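Braltevcombe Extends Bathroom Refit Grants to Older Rental Homes

13 Dec 2023 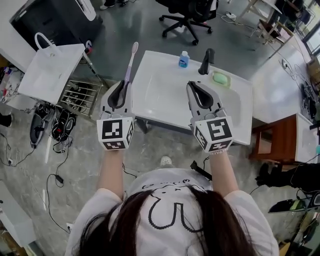
Residents of older rental housing in Braltevcombe will be able to apply for help with bathroom repairs under an expanded grant program approved by the town's housing office.

The program, which has until now been open only to homeowners, will cover the replacement of sinks, faucets, and supply pipes in buildings put up before the town adopted its current plumbing code. Tenants may apply directly, but written consent from the landlord must be included with the form.

According to the housing office, 3,138 rental units fall within the new rules. Of these, 909 are in the Staniforth district, where low water pressure has been a frequent complaint. Work in that district will be scheduled first.

"Tenants have asked for a fair share of this funding for several years," said Narendra Bansal, director of housing. "The application is short, and our staff will help anyone who needs assistance in completing it."

Approved applicants will receive a decision in writing within 30 days. Repairs will be carried out by Felov, the contractor already engaged for the homeowner program, and each job is expected to take no more than three days. Landlords may not raise the rent on the basis of work paid for by a grant.

Uchenna Sani, who manages the program, said that the first appointments will be offered in March. Forms are available at the housing office and at the Fireck branch library. Households that were turned down under the earlier rules may apply again.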